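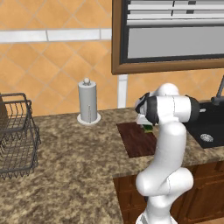

2 min read

From Monday the prep kitchen at Undulcombe works with one robot arm on the morning shift. The arm is named Minus, because it takes away the first hour of work that most of us did not like. It handles vegetables at the cutting board, next to the sink, and a person still does all the knife work and all the checking.

Before this change, two colleagues started at 5 a.m. to sort and lay out vegetables for 153 lunches. Now the early start is at 6:30 and one person is enough for it. The second person has moved to the serving side, where we were always short of hands. No one has lost hours. This was agreed with the staff in December and it is written in the new shift plan.

The company Naseri, which installed the arm, first trained it in a computer model of a kitchen. It made 2000 practice pickups there before it came to us. Our real counter is more crowded, so please keep the space around the board free and put the dish rack back in its place on the left when you finish.

Some things are still slow. Minus does not like very small pieces, and twice it stopped in the middle of a task and waited for help. If this happens, press the yellow button, wait for the tone, and write it in the Honia log — also when the problem looks small to you.

Training takes 19 minutes and is paid time. Please sign up on the list near the lockers.

3 comments · 11 shares

You receive this newsletter as a member of the kitchen staff list. Unsubscribe or change your settings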